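Robot Learning for Manipulation
Lecture 9 notes: Wrist cameras, thin objects and the trouble with being confident
Brirnik Teaching Laboratory. Notes revised Jun 6, 2022

Housekeeping first. Assignment 3 uses the Dedden dataset, which has moved to the course drive. If your script still points to the old folder, it will run happily and train on nothing. Several of you have already reported very low loss.

9.1 Where we left off

Last lecture we trained a policy by behaviour cloning: collect demonstrations, regress actions from observations, hope. With a mug or a block this goes quite well. The object is fat, it is usually alone, and a grasp that lands a centimetre off centre is still a grasp. One could build a whole career on blocks, and people have.

Thin metal things are less forgiving. A hex key offers very little width to close on, the useful visual cues are small, and the bare metal parts change appearance whenever the wrist moves. Put a few of them side by side and the policy also has to decide which one it is after.

9.2 The averaging problem

Suppose the demonstrators were told to pick up any key they liked. One reaches left, another reaches right. A network trained with mean squared error will find the compromise and close its fingers on the tabletop between the two. The loss considers this excellent behaviour.
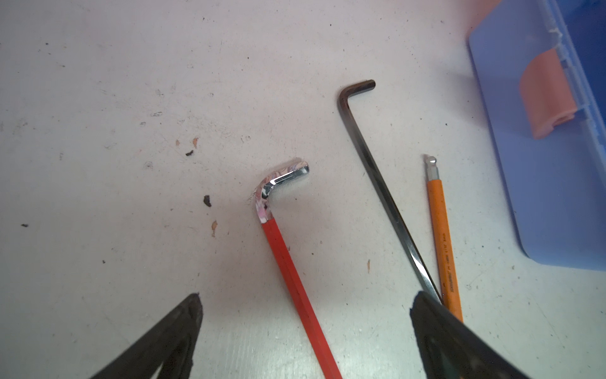
Figure 9.1. Wrist view with three hex keys between and beyond the fingers. The lower ends of the black and orange keys are hidden by the right finger.

Take the view in Figure 9.1 and ask what the correct action is. The red key lies in the open space between the fingertips, so it makes a fair candidate. The black and orange keys run nearly parallel and overlap a little close to the right finger, so a grasp aimed at one has a decent chance of involving the other. There are at least two sensible targets and a continuous range of silly ones between them. (Note also the specks and scuffs on the table. A saliency map from an early Bautista model was very fond of specks.)

9.3 Predicting a distribution

The Mokport method replaces the single regressed action with a set of candidates and a score for each. In outline:

1. Encode the wrist image and the gripper state.
2. Sample 25 short action sequences from a learned generative model.
3. Score each one with a critic trained on grasp outcomes.
4. Execute the first few steps of the winner, then do it all again.

Step 4 matters more than its position in the list suggests. As the gripper closes in, the fingers cover part of what the camera could see a moment ago, and a long open-loop plan is a plan made on old information. Replanning too often has its own cost: the sampler changes its mind between keys and the arm dithers. We fix this by seeding part of each new sample set with the previous winner. Inelegant, but it works.

9.4 Results, with the usual grumbling

Training used 3000 demonstrations, and evaluation used 500 trials per method on layouts held out from training. The plain regression baseline completed 212 of its trials. The sampled policy completed more than double that, and most of its remaining failures were double grasps, where two keys came up together. Whether a double grasp should count as a failure or as initiative was debated at some length. It counts as a failure.

Before you quote these numbers in your essays, be aware that the held-out layouts came off the same bench, under the same lights, with the same keys. We plan to repeat the evaluation in September at a second bench, and I expect the figures to become more modest.

9.5 For the tutorial

Work out what the baseline would predict for two equally likely targets under squared error, then under absolute error. Sketch both. Bring a paper copy, as the projector is in one of its moods.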